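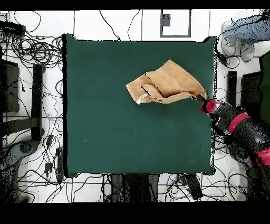

Ticket 3316
Subject: Tan cloth will not stay folded
Product: Womness soft cloth, tan
Opened by: Nivaldo Meireles
Handled by: Jenő Dobos, Fankhauser household textiles desk
Priority: Low (customer asked for High)
Status: Closed, with reservations

09:12 – Nivaldo Meireles
Good morning. I have one of your tan cloths, the soft suedey sort with the little white tag. The leaflet says it "folds flat in seconds". Mine folds into something resembling a sat-upon hat. I have followed the leaflet twice. The left side curls in on itself, the corners don't meet, and the tag pokes out wherever I would least like it to. I am working on a square green table with plenty of space all round, so please don't tell me to find a bigger surface.

09:40 – Jenő Dobos
Thank you for getting in touch. Before we go further, could you confirm:
Has the cloth been washed?
Was it tumble dried?
Which way round is the tag when you start?
Would a bigger surface be possible?

09:51 – Nivaldo Meireles
Washed once, at 28 degrees, the lowest number my machine admits to. Dried on a rail. I didn't know the tag had a way round. See my first message regarding surfaces.

10:15 – Jenő Dobos
Noted about the surface, apologies, that question is part of the form and I can't remove it.

The tag should be underneath and nearest to you at the lower left. If it is showing before the first fold, the cloth is upside down. Please open it out completely and try again from there. Don't try to correct a half-made fold. People always do, and we end up with a ticket.

10:38 – Nivaldo Meireles
Opened it out, tag underneath, lower left. First fold fine. Second fold: left flap curled inward again and the tag has come out to see what is going on. I pulled the right-hand corner to straighten matters and now have a point at one end and a heap at the other.

10:44 – Jenő Dobos
How are you pulling the corner?

10:46 – Nivaldo Meireles
By the corner.

11:05 – Jenő Dobos
I've just tried it on our own sample and got the same heap, so we are at least consistent. With a nap this soft the top layer clings to the one beneath it. Pull one corner and that corner goes along with you, while everything else stays put and bunches up. Lifting it a little off the table makes a lovely straight line to the corner and does nothing for the rest.

Please try the following:
1. Spread the cloth and smooth it from the middle outwards with a flat hand.
2. Pick up both right-hand corners together, one in each hand.
3. Raise them clear of the table before bringing them over. Don't drag.
4. Lay the edge down on the left edge and let go of both corners at once.
5. Smooth again, from the fold towards the open side.
6. Turn the cloth a quarter and do it once more.

11:30 – Nivaldo Meireles
Better. Steps 1 to 5 gave me a rectangle, or a close relative of one. At step 6 the left edge curled again, though less smugly. Is the curl a fault? I have a Trimness tea towel that lies down when told.

11:52 – Jenő Dobos
I can't comment on Trimness. A tea towel is flat-woven and has no opinions, so I wouldn't compare the two.

The curl usually comes from rail drying. The part over the rail dries with a bend in it and the bend is loyal. Dampen the left edge with your fingers, smooth it out and leave a heavy book on it for the length of your lunch. No iron, please. The pile goes shiny and then you are on a different form altogether.

13:47 – Nivaldo Meireles
Book applied: the Teroletti seed catalogue, which I have been looking for a use for since January. The curl has gone down, with a slight ripple left that I am prepared to live with. Folded into quarters on the second go. Tag still shows by a whisker at the corner.

13:58 – Jenő Dobos
The tag will show by a whisker. It is sewn on slightly proud of the hem and I have raised this internally, see ticket 1891, open for some while now. You may snip it off, but it carries the washing instructions and you'd need to remember them.

14:06 – Nivaldo Meireles
I won't remember them. It stays.
Could somebody look at the words "in seconds"?

14:20 – Jenő Dobos
I timed myself this afternoon and it came to 100 seconds, so the leaflet is correct in the strict sense. I've passed your comment to the people who write it, and asked them to add the two-corner method and a line about the tag.

Resolution: Customer was pulling a single corner. Two-handed lift advised, left edge dampened and pressed under catalogue. Tag protrusion linked to 1891.
Customer satisfaction: "Fair"

14:31 – Nivaldo Meireles
Reopening briefly to say it has been picked up and used to wipe a mug ring, so I am back at step 1. You can close it again.

14:33 – Status changed to Closed.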